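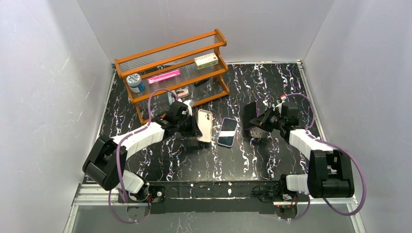 ## 5 juillet 2023 – étagère orange + coque

Repris le plateau après le déjeuner. Étagère orange à trois niveaux, à gauche vers le fond, on ne la bouge plus. Repère au crayon dessous, à refaire au feutre, ça part au chiffon.

Rangement :

- en haut : petite boîte blanche et rouge, côté droit
- milieu : pot rond bleu et blanc à gauche, puis l'emballage rose vif allongé
- en bas : le reste, on voit mal derrière la barre. À revoir, peut-être vider carrément ce niveau

Le jeu entre les lattes est pénible pour tout ce qui est petit. Johanna Tanner propose un carton fin découpé à la taille, posé sur les lattes. D'accord pour l'étage du bas, pas pour les autres (on perd l'intérêt de voir à travers).

### Téléphone / coque

Téléphone à plat sur le dos, écran allumé, coque rose pâle et blanche à côté. Ordre retenu : un coin côté appareil photo d'abord, puis le long bord, puis les deux coins du bas. Dans l'autre sens la coque vrille et on force pour rien.

Le plateau noir veiné blanc brille trop sous le plafonnier, les veines se confondent avec le bord clair du téléphone. Essayer le tapis gris de chez Gretivby. Commande : 2 tapis, réf. 46, voir avec Indedex s'ils livrent encore avant la fermeture d'été. Sinon octobre, tant pis.

Parois : traces et éraflures, toujours là. Éponge magique essayée sur un coin à droite, résultat moyen. Ne PAS prendre l'alcool, ça matifie la peinture. Johanna dit qu'il reste un fond de blanc dans l'armoire Poledcombe, pas vérifé.

Essais de pose à la main, ce matin : 53 sur les 200 prévus. Coins du haut ok presque partout, celui du bas à gauche baille souvent. Coque un peu détendue ? En demander une neuve à Sutanto, même modèle, même couleur pour pouvoir comparer.

À faire :

- [ ] feutre pour le repère de l'étagère
- [ ] carton niveau bas
- [ ] mail Indedex (tapis)
- [ ] coque neuve
- [ ] retrouver la liste des objets de l'étagère, la version imprimé n'est plus dans le classeur
- [x] chiffon sur le plateau

Suite demain matin, je commence par les coins du bas.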